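### 3.2 Sample and interviews

The survey covered 693 households in Plakdale, drawn from the water utility's list of metered addresses. Households were asked where each main meal was eaten, who was present and how long it lasted. Interviews took place in November, between 5 p.m. and 8 p.m., when most homes had at least one adult in.

Answers were coded by two readers working separately. Where the codes differed, Naheed Arain made the final decision. Meals eaten outside the home were recorded but left out of the seating analysis.

### 3.3 Seating and room use

Homes with one main room tended to eat in shifts. Children ate first, and adults ate after the evening chores. In homes with a separate kitchen, more than 10 minutes often passed between the first person sitting down and the last. Respondents in the Hayat blocks gave lack of floor space as the usual cause - the same room was used for homework, sewing and sleep.

Furniture that could be put away was common in these blocks. We grouped tables as fixed, folding or shared with another task, and treated floor seating as a separate group. Figure 4 shows a folding table with steel tableware and a plastic cup. 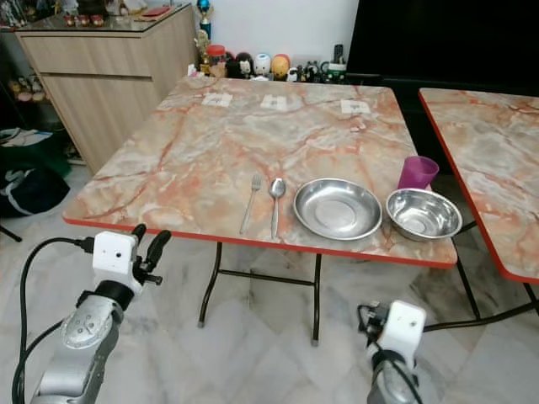
**Figure 4.** Folding table on a tiled floor, with a fork, spoon, plate, bowl and cup.

### 3.4 Meal length

Meal length was taken from the respondent's own estimate and rounded to the nearest 5 minutes. Meals with guests were coded separately.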